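2024-06-06, Trurden bench, hand-guided demos for the tidy-up task

Arm in gravity comp, wrist fisheye recording. Controller on the Kirar build, logging at 1000 Hz. Task is toy into open bin, one object per episode. Joint offsets rechecked before the first episode, no change.

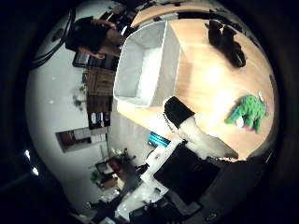 Finger pad contact is still the weak signal. Threshold set to 340 counts; below that it fires on cable drag alone. The wrist view keeps the white bin and the green plush together with the finger tip near the bin's lower corner, so start poses like this one are fine for training. The black item on the table stays in the set as a distractor. Label it "other", same as in the Miah data.

Episode 2695 has a gap of 3 frames in the joint log. Dropped from the export, raw file kept.

Close views next. Exposure is locked and the wood has a glare spot, so check whether the crop can shift left without losing the head of the toy.
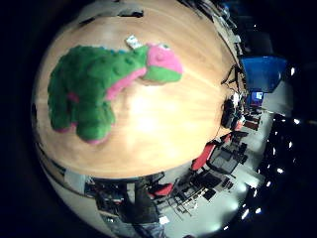

*Wrist fisheye, plush on tabletop, uncropped.*

To do:

- rerun the Zoltmont replay at half speed
- add pad threshold to the episode header
- lens recalibration, due September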